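Cleaning Up Old Records at the Kitchen Sink

I bought a crate of secondhand LPs last August, mostly soul and a few gospel records, and they crackled like a frying pan. I've cleaned 95 of them since then, all in my own kitchen, so let me pass along what works for me (and a couple of things I wish I'd skipped!).

Start with a dry brush. I use a soft carbon fiber one and let the record spin under it for a few turns before I lift the dust away. If you go straight to the wet stuff, you just make mud in the grooves.

For washing, I mix distilled water with one small drop of plain dish soap. Please don't use tap water - mine leaves a chalky film you can hear. I cover the label with an old plastic lid, wipe with a microfiber cloth in the direction of the grooves, then rinse with more distilled water and go around again.

My friend Jabari swears by wood glue, the kind you spread on and peel off in one big sheet. I tried it on a scratched-up single I didn't care about and it did sound quieter, but it took all night to dry and I got glue on the cat. Never on shellac 78s, and no alcohol on those either.

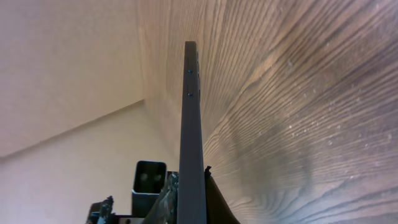 Drying is where I used to get impatient. Now I stand the records in a clean dish rack, well apart, and leave them alone until bedtime. Cheap paper towels shed, so keep those away. Once they're dry I put them in new inner sleeves, because a clean record in a dusty old sleeve is right back where it started. I paid for a pack of 200 and I'm still working through it.

Oh, and wipe your stylus too! Back to front, very gently, with the little brush that came with it.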